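Sunday

Up at seven, coffee, toast. Rain most of the morning, so I didn't go out for the paper. I finished the second Drarnerska book before lunch and want to get my thoughts down while I still have them. 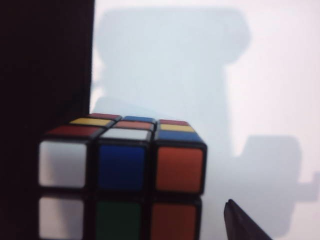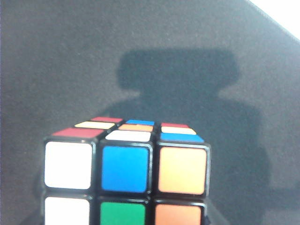
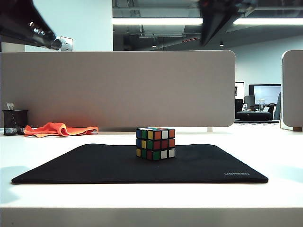
The second book is better than the first. I didn't expect that. The first one spends so long at the salt mines that by the time Esov leaves I had stopped caring if he left or stayed. The second starts with him already on the road, with a bad foot and somebody else's horse, and it moves from there. I read the last 165 pages in one sitting, in the chair by the radiator, and my neck hurts.

Things I liked: the ferry chapter. The sister, who gets maybe ten pages in the whole first book and now has a third of this one. The way the letters are done, where you only get one side and have to guess what she wrote back. I also liked that when people are hurt they stay hurt. Esov's foot is still bad at the end and he has to be helped up the stairs at the wedding, and it makes the wedding a lot sadder than it would be if he just walked in.

Things I didn't like: the songs. There are too many and they don't sound like anything anyone would sing. I skipped most of them. If one of them turns out to matter in book three I'll have to go back. Also the map is at the wrong end of the book, and half the places they go in the middle part aren't on it. I looked for the ferry for a good while and gave up.

The death on page 266. I knew something was coming, from the way Mared kept asking me what page I was on. I had it down as the uncle. I went back and read the chapter before it again and it's all there, the business with the gloves and him giving the dog away. I missed it completely the first time. I put the book down and did the dishes and then went back to it.

Mared Gethin called at two to ask if I'd finished. I said yes and we talked until almost three. She has read all of them and is very careful not to say anything about the later ones, but you can hear her being careful. She thinks the sister was right to burn the letters. I think she was wrong, or at least that she should have kept the last one. We didn't get anywhere with that. She says I'll change my mind in book four. I said that was a spoiler and she said it wasn't.

She also told me they're putting out a new set of the whole series, hardcover, in a box, with new maps. It's $350. I looked at it online after we hung up. It does look nice. The spines line up to make the river, and there's a ribbon in each one. I left the page open all afternoon and then closed it. I have the first two in paperback already and the library has the rest. The spine on my copy of book one is split at the salt mines, which is where I kept putting it down, and I suppose that's a record of something.

Worked on my own story from three-thirty to five. It's the one for Notance, the one with the lighthouse keeper's daughter. Their limit is six thousand words and I'm over it. The opening is the problem. I have her walking down to the water, then I have her remembering her mother, then she walks some more, and then the boat comes. The boat should come first. I knew that last week and wrote around it all the same. Today I moved the boat to the top of page one and took out most of the walking. It reads faster now but there's a hole where the mother was, and I don't know yet where she goes. Maybe in the kitchen, later, when they're drying the man's clothes.

I noticed that I've been copying the Drarnerska sentences. Long ones with the verb held back. It doesn't suit a lighthouse. I went through and broke up the worst of them. I should probably read something else in between, something modern with no horses in it.

Sebastião Miranda sent his comments on the earlier draft. He writes them by hand and takes photos of the pages, and his handwriting is hard going. As far as I can tell he likes the daughter and doesn't believe the man from the boat. His question was: why doesn't he ask where he is? It's a fair question. Anybody washed up on a rock would ask that. I had him not asking because I thought it made him mysterious, but I think it only makes him seem like he's read the story already. I wrote "where is he??" at the top of the draft and left it for tomorrow.

He also crossed out the word "gray" every time I used it. There were a lot of them.

Phoned the bookstore in Rosser to see if they had book three used. They had 2 copies, one with water damage and one with a different cover from mine. I asked them to hold the one with the different cover. It won't match, but I'd sooner have it this week than wait for the library, where I'm behind a number of other people. The man said they'd keep it until they close on the last day of the month. I can take the bus in after work. I should bring the bag of books from the hall closet too and see if they'll give me any credit for them. Most are mysteries I won't read again. I'd keep the two with the blind judge.

Dinner was soup from the freezer. It said lentil on the lid but it was the chicken one. Watched an hour of the old series Mared likes, the one about the space station, and fell asleep before the end of the second episode. I'll have to watch it again or ask her what happened with the captain.

The rain stopped after dark. Took the trash out. The light over the back step is out again and I don't have the right bulb.

To do: bulb, bus times to Rosser, write back to Sebastião and thank him. Fix the man from the boat. Find a place for the mother. Mared wants her copy of the companion book back by the end of the month and I haven't opened it, because it has the family trees in it and the family trees show who marries whom. I'll give it back to her unread and borrow it again when I'm done with the last one.

Bed now, ten-forty. Work at eight.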